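Review: the Kosteck parking app, used for one month at Clerelley airport

I travel for my work two or three times in a month, and parking at Clerelley airport was always the part I liked least. In August I decided to pay for the Kosteck app and use it for every trip. I paid for it myself, the same price as any customer.

The app does two things. It lets you book a space before you leave home, and it opens the gate by reading your license plate. You enter the plate number one time, you choose the lot, and you get a message with the row where you should look for a space. My first booking took me more time than I expected because the app did not accept my card until I removed the spaces between the numbers.
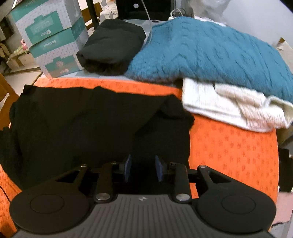 After this small problem the booking was easy. I chose Lot 5, the long-stay lot on the Skiststead side, and the price on the screen was the same price that I found later on my bank statement. I mention it because with my old app there was always a "service fee" that came after.

The gate is the best part. I arrived at 4:40 in the morning, it was raining, and I did not have to open the window. The barrier went up before I had fully stopped. On another trip I came with my wife's car and forgot to change the plate, and then I had to press the help button and wait. The person who answered was polite and found my booking by its number, 636. 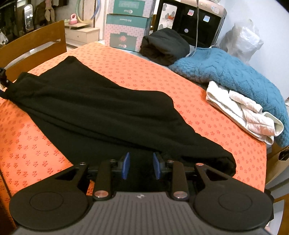

Clerelley Travel Club, Cars and Parking Section

Now the weaker points. The map inside the app is too simple. It shows the lot as a gray box with letters, and it does not show where the shuttle stops. Lot 5 has 186 spaces and the shuttle stop is at the far end, so if you park near the entrance you have a long walk with your suitcase. I would like to choose my row by myself.
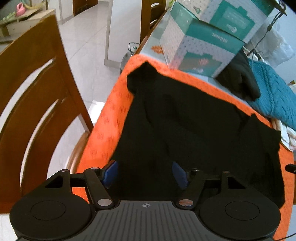

By Virgil Bratu

Cancellation is free until 24 hours before arrival. I tested this once, when a meeting was moved, and the money came back to my card the same week. After that limit you lose the full amount. Extending your stay is possible from your phone, but the button is hidden under "Receipts", and I found it only after I wrote to customer support.

I also compared it with Yuan, which many members of our club use. Yuan has a much better map and shows the shuttle in real time. But it does not work with the gate at Clerelley, so you must take a paper ticket and keep it safe for the whole trip. 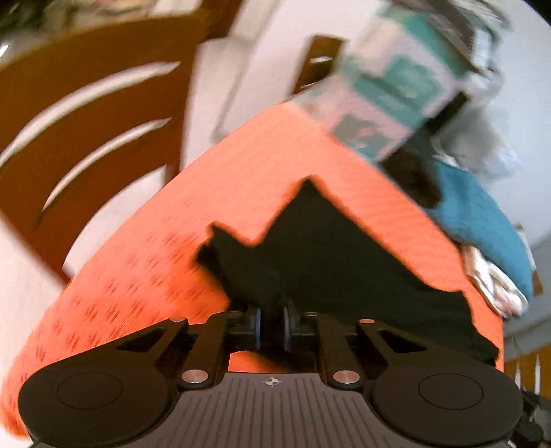 For somebody who flies once a year, I think the normal ticket machine is enough. If you go often, and especially if you leave early in the morning, Kosteck is worth the monthly price. I have kept my subscription for the autumn. I wrote to them about the map and they answered that a new one is being prepared, without saying when.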